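Tasolwood two-seater sofa in rust – my review after a full season

I went back and forth over the color for ages (the gray would have been the safe pick) and I'm so glad I went for rust! It has warmed up the whole living room. Ours came from Srivastava in Danthorpe and took 14 days to arrive. It took 2 people to get it up the stairs, and then screwing on the legs was the easy part.

What I love most is how easy it is to live with. The thin black metal legs keep it off the floor, so a broom goes right under, and pale tile looks great with that color. The back cushions match the seat and they're nice and plump – I drag one over to the arm and read like that most evenings. It's low enough to pull up a little table for tea, candy and all the bits and pieces that collect there by 4 p.m. 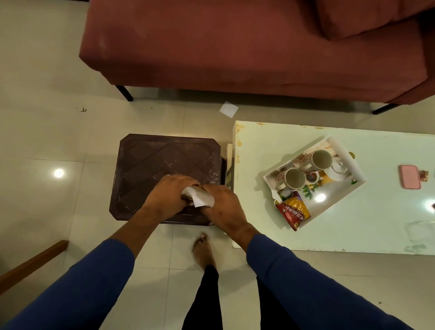
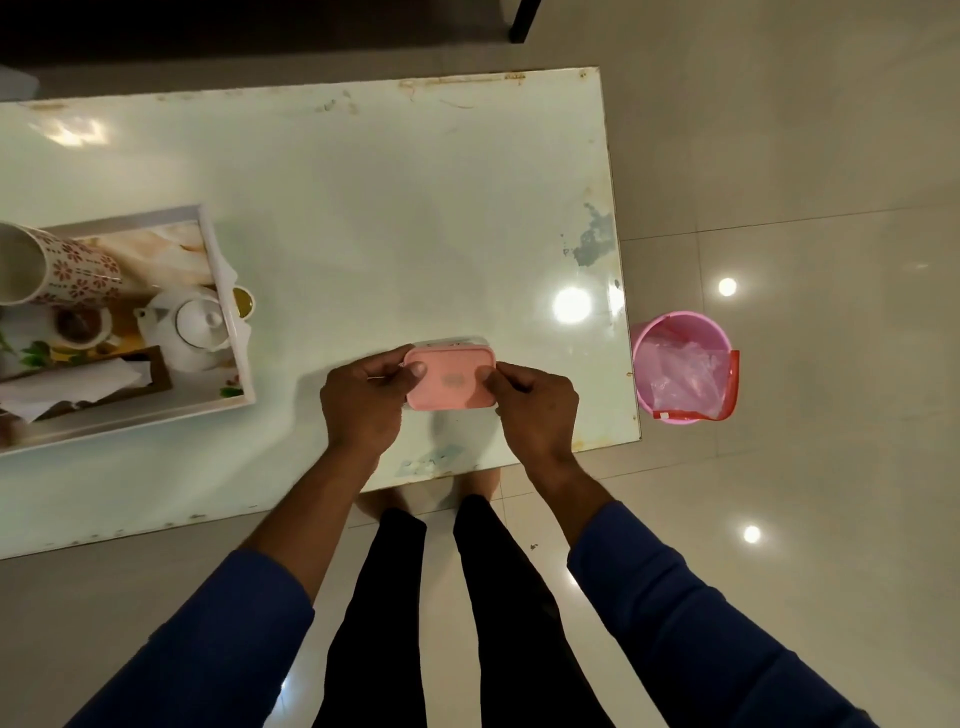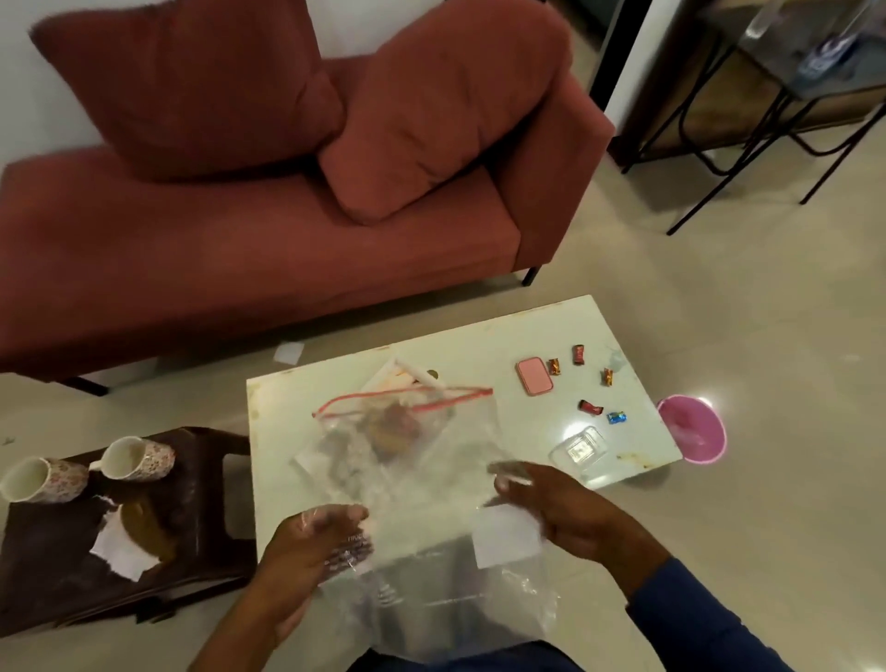 The tea tray, with a bag of aloo bhujia sev on the side:
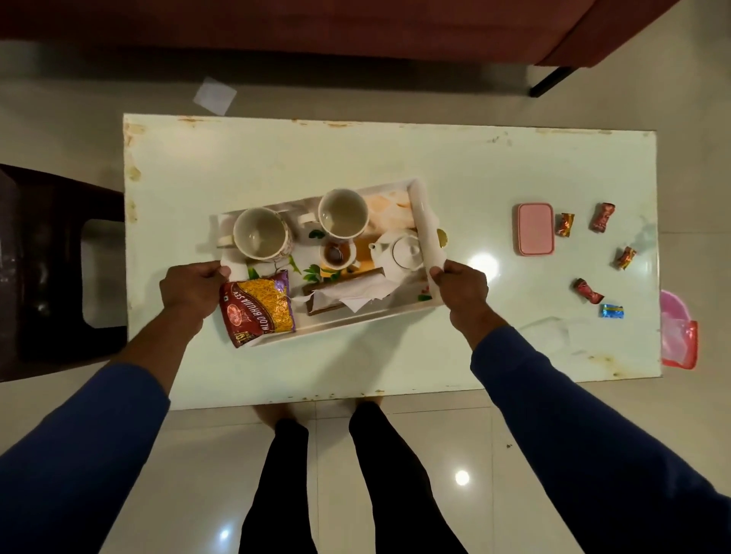
A couple of small gripes. The cushions do slump, so I plump them up every morning, and the fabric shows lint if you own a white blanket like I do. The seat is on the firm side too, though it had softened up nicely by October. My sister in Terkthorpe has already asked for the link, and I told her to order the swatches first – the rust looks much browner on a screen.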